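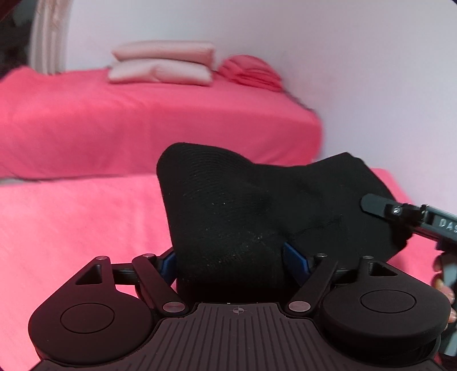

Wunomham Road closure – anyone know how long?

drimam_dave
Tried to get through to Drimamberg at 7 this morning and there's a police car across the road just past the Hokel turnoff. Officer said truck rollover, no other vehicles, and to go back the way I came. Nothing on the council page yet.

kestrel184
Driver was taken to hospital but was sitting up and talking, according to my brother-in-law who was two cars back. Load of gravel right across both lanes. They'll need a loader in before they can even tow it.

fschwaiger
Flurina Schwaiger here, I live on the corner. That's the third one on that bend since last March. The advisory sign says 30 and trucks take it at double that. I wrote to the council after the second one and got a form letter.

plainsman
Bit early to blame speed. The camber on that bend is wrong and has been since they resealed it. I drive a loaded tipper through there most days and it pulls you to the outside even when you're crawling.

fschwaiger
I hear them brake every night, plainsman. Some are crawling and plenty aren't.

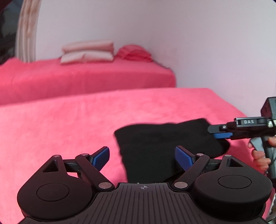
E Menzies
The detour is signed via El-Sayed Street now, and it adds 11 kilometres if you're coming from the Hokel side. School bus is running that way too, so expect it late this arvo. I'm on night shift this week and was meant to be asleep by now, but there's been a line of utes under my window all morning. If you've got a kid's room facing the street, move them to the back tonight, as the trucks are using the detour as well.

kestrel184
Trucks shouldn't be on El-Sayed. There's a load limit on the culvert.

E Menzies
Tell that to the bloke directing them. I rang the council and left my name, Evander Menzies, and the number of the job is 184 if anyone else wants to quote it.

drimam_dave
Council has it up now. Closed until further notice, one lane possibly open this evening under stop/go. Still nothing about the camber or the sign.

plainsman
One lane around that bend in the dark. I'll be taking the highway.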